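The Ferry Clerk

Part One

Asuka Miyazaki had sold tickets at the Komley landing for nine years when the bridge opened. She kept the window open the same hours as before. On the first morning two people bought tickets, and one of them wanted the restroom key.

The other was Eero Hirvonen. He had crossed every working day to the cannery and he put his coins on the counter in the usual order, quarters first.

"You could drive it now," she said.

"I sold the car."

She tore his ticket and he went down the ramp. The boat left with him on the bench by the engine, where it was warm.

In January the county sent a letter. The ferry would stop at the end of the month unless it carried 1,000 passengers before then. Asuka read it twice and pinned it beside the tide table. Then she took the clicker out of the drawer and set it back to zero.

Eero read the letter through the glass the next day. He didn't say anything about it. That evening he came back over, bought another ticket, crossed, and came back again. He did it four times, until the captain, Sheldon Wong, told him to go home and eat.

After that there were others. A school class came with their lunches. The choir from Amcombe rode out and back and sang a little, though the wind took most of it. Sheldon's sister-in-law brought her whole bowling league and they complained about the coffee.

On the last night Asuka wrote the number in the book. It was 439. She checked it against the stubs and it was still 439.

Sheldon came up and leaned on the counter. His gloves smelled of diesel.

"Well?" he said.

She turned the book around so he could see it. He nodded and went back down to tie up the boat.

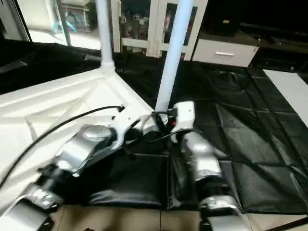
Part Two

The window was boarded over by the time the ice went out. Asuka took a job at the hardware store in Amcombe and drove to it over the bridge. It took six minutes. She had the radio fixed so she would have something to listen to.

One morning she saw Eero walking on the bridge, on the narrow side where there was no real path. She pulled over and put her flashers on.

"Get in," she said.

He got in and held his lunch on his knees. Halfway across he felt around in his coat and put some coins on the dashboard – quarters first.

She left them there until they reached the other side.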